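Week 6 handout - notes from the Trarkstead visit (two-arm tabletop demo)

These are my notes typed up fast for those who couldnt make it in January. Read before lab. Spelling not checked.

Where: Cultonier's demo room at Trarkstead, ground floor, turn left after the sign-in desk. Host was Nadhirah Tambunan, who runs the tabletop group. Noreen Hayes drove the second van and asked most of the good questions.

Safety talk first. Stay behind the tape while the arms are powered. No leaning in for a closer look. E-stop is on the visitors' side and anyone may hit it, you will not get in trouble.

The setup
Two arms over one table, each with a two-finger gripper. Kitchen stuff on the table. Task family is "put away and fetch": plates, mugs, toy food, small oven. They call the task list Cludden. 61 tasks on it when we were there, we saw 4.

Why kitchen stuff? Thin rims, handles, things that hang, things that stand in slots. Every one of these is a different grasp problem. A block on a table is easy and you learn little from it (her words, more or less).

Terms you need for the quiz
Rim grasp - fingers go either side of a plate's edge. Plate is flat on the table so the lower finger has very little room. Come in too low and you push the table, too high and you close on air.
Regrasp - let go, take hold again somewhere better. Costs time. Sometimes the only way to get a plate from flat to upright.
Handover - one arm passes to the other. Both hold the object for a moment, so both have to agree where it is.
Idle arm - the one not working. It still counts! It has to be somewhere. Parked badly it blocks the cameras or the other arm's path.
Compliance - how much the arm gives when it touches something. See chapter 4.

On the plate task
Goal: plate from the mat into the dish rack, upright, next to whatever is in there already. Sounds like nothing. Steps as I got them down:
- find plate, pick a side of the rim
- approach slow, fingers open
- close, check grip
- lift a little and stop. If the plate sags or slides, put down and start over
- turn to upright, clear of the mug rack
- line up with slot, lower, open, back away

The turn is where most of the planning goes. Plate is wide compared to the gripper, so a small angle error at the fingers is a big error at the far edge. Work this out for yourselves, problem 2 on the sheet.

Question from Noreen: why not grab it from the middle with suction? Answer: you could, for plates. Then you need a different tool for the mugs. They want one tool for the whole list even if its worse at some of it.

Question from the back: how do they score a run? Time limit per attempt, 30 seconds for the short tasks. Either the object ends up where it should be or it doesnt. No half points. Some discussion of this in the van home, I think half points would be useful for debugging but bad for comparing. Bring an opinion.

Nic Giolla
Name of their control software. We got a short look at the screen. Main thing to know: both arms are commanded from one program, on one clock. Older version had a program per arm and they waited on each other by passing messages. Lots of stalls. Compare to the two-elevator example from week 2, same issue.

For lab
1. Sketch the table from above. Mark where each arm can reach and where both can.
2. Pick a parking spot for the idle arm for the plate task. Then again for the mug task. Same spot? Say why or why not.
3. Write the plate steps as a state diagram. Include at least one way back from a failed lift.

One page is plenty, hand drawn is ok.
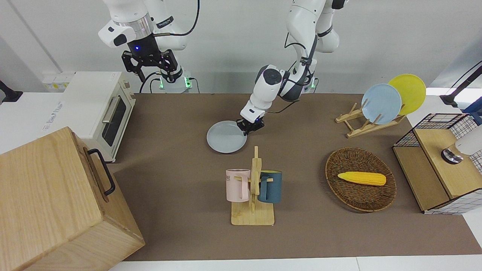 For number 2, assume either arm can do the picking, and say which one you chose. Sheets go in the tray by my door before lab starts. If you want to go on the next visit tell Noreen, the vans fill up quick.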